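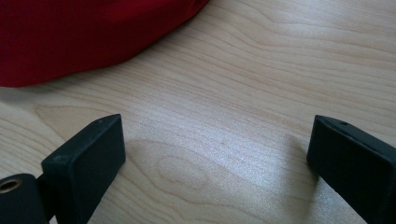 By Feng-yi Wan and Fiona Cruickshank

Chapter 4
Choosing a Hand-held Gripper Kit

A hand-held gripper lets a person do a job with the same kind of jaws that a robot arm will later use. The operator picks up the tool, opens and closes it on real objects, and a camera fixed to the tool records what the jaws meet. Chapter 3 dealt with the recordings. In this chapter we look at the tool itself, and at how to judge one when it is offered as a finished product.

Our main case is the Oltano kit, sold by Wollow as a boxed set for teaching labs and small workshops. We chose it for the ordinary reason that our students had used it for a full term and had strong opinions about it. A second kit, from Vastel, is brought in where the two differ enough to matter.

By the end of the chapter you should be able to:

– read a supplier's data sheet and say which figures bear on your own task
– plan a short bench trial using soft and hard objects
– write a one-page review that somebody else could act on

4.1 What comes in the box

The Oltano kit arrives part assembled. The buyer gets the grip and trigger, a set of fingers, a camera mount, a bag of spare pins and a printed guide of 40 pages. The fingers on our set are black, with brass-coloured rings set into the black parts. First assembly took our slower groups most of a morning. The guide is clear on the order of the steps but says very little about how tight the joints should be, and two groups had to take the trigger apart again after overdoing it.

The quoted opening is 140 millimetres. Read a figure of this kind with care. It is measured between the inner faces of the bare fingers, and anything you add to those faces comes off it. It also tells you nothing about how well you can see between the fingers while you work. With the jaws open over a plain table, the operator should have a good stretch of bare surface in view between them. If the fingers hide the spot you are aiming for, a wide opening is of little use.

The sheet also gives a service life of 3,000 closings before the pins should be changed. We had passed that by March and found a little side play in one finger, which new pins cured. Wollow sells the pins in packs. Vastel asks for the whole finger to be sent back, and we were without ours for nearly 4 weeks.

4.2 Why test with cloth

Most suppliers show their grippers holding blocks, cans and cups. These are fair tests of strength and opening, but they are easy in one respect: the object keeps its shape. Cloth does not. It folds as the fingers close, it bunches between them, and a part that was lying flat may end up standing well above the jaws.

Red knit fabric makes a good first test piece. Knit is soft enough to gather in one movement, and a strong colour stands out well from black fingers and a pale table. Lay it down in a loose heap to begin with. A neatly folded piece gives a tidier result but tells you less, as few objects in daily use are left so neat.

When you look back over a cloth trial, note three things. First, where the fabric is pinched, and how much of it is held. Second, how much cloth rises in front of the camera. A tall loop can cover the middle of the view, and the table behind it with it. Third, whether any part hangs outside the jaws, where it may catch on the next object.

The Au pads, an optional extra for the Oltano, are meant to improve the hold on thin material. Our groups were split on them. They did help with a single layer of cotton, but on thick knit we could find no difference worth the price.
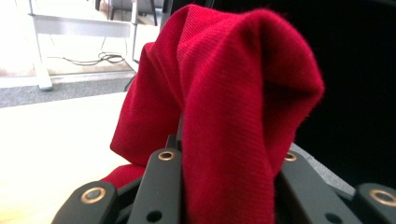
4.3 Planning a bench trial

A bench trial should be short enough to repeat. Choose one object of each kind you expect to handle and one surface to work on, and write down the start position before anyone picks up the tool. Each operator then makes the same number of attempts, in the same order, with no practice beforehand.

Keep failed attempts. A slipped grasp or a missed edge says more about a kit than a clean one, and a review that leaves them out is of no help to a buyer. Record the operator as well, by initials only. Hand size made a clear difference with the Oltano trigger, which has a long pull, and we would have missed this had the sheets been unsigned.

Table 4.1 gives the form we use. Copy it before starting Exercise 1.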